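My mother kept her grocery bags folded inside another grocery bag, under the sink, and I do the same, which means that every couple of weeks I'm down on the kitchen floor having feelings about bags. That's where I was this September when my niece called and asked, out of the blue, whether I thought a robot could put the shopping away for me yet. She knows I've been reading up on this stuff since my shoulder went bad. I gave her a short answer (no, sweetheart) and then lay awake working on the long one, so you're getting the long one.

I've spent more evenings than I'd like to admit watching clips and reading write-ups, and I even went to an open afternoon in Monport where some very patient young people talked to me about arms and grippers until my coffee went cold. What I came away with is that the chores I think of as hard and the chores a machine finds hard are two completely different lists. Lifting a crate of tiles all day would finish me off by lunch, and a factory arm will do it without complaint, as long as the crate is always in the same spot. But ask it to get a bag of candy out of a paper shopping bag and now you're in trouble!

Think about what you do when you reach into one. You hold the rim open with one hand, or you nudge it with your wrist, and you feel your way past the thing you don't want. If the bag leans, you lean with it. You don't look half the time, you're talking to somebody. Paper folds whichever way it likes, and the handles flop over just when you wish they wouldn't, and the packets inside slide down on top of each other so that the one you're after is half under its neighbor.

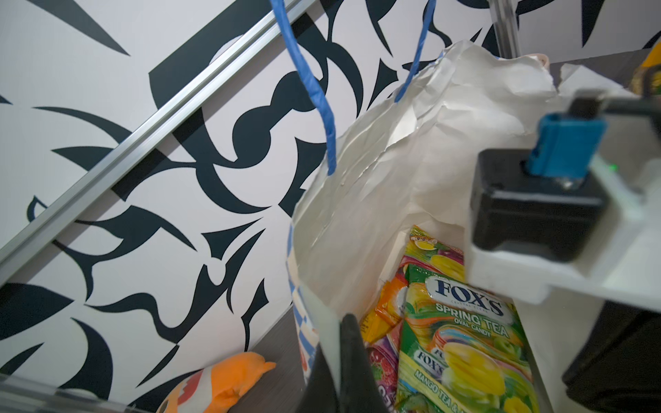
Three packets of candy at the bottom of a paper bag, and one black gripper finger down there with them.

I love that one of them is Fox's Spring Tea candy, partly because I'd like to try it. But look at how the berry packet is tucked down behind the finger. I'd have that out in a second and never think about it. A machine has to work out where the packet ends and the paper begins, how hard it can squeeze something that gives, and what to do when the whole bag wants to come along for the ride.

My friend Ginevra Sanna, who packed orders at Grovlow for years before she retired, wasn't surprised by any of this. She told me they'd get up to 2,000 orders on a busy day, and the boxes practically moved themselves along the belts, but it was always people doing the soft things — pouches, sweaters, anything in a floppy bag. "Boxes are easy," she said. "Boxes hold still."

So, are we there yet? For sweeping a floor, more or less, and mine does a decent job if I pick up the rug first. For my groceries, I don't think so. I would happily settle for a slow one, though. It could take 80 minutes over a single bag for all I care, so long as the eggs went in the fridge and I could sit down with my shoulder on a heating pad.

If any of you have seen one manage a paper bag from start to finish, please tell me in the comments, and tell me what it did about the handles.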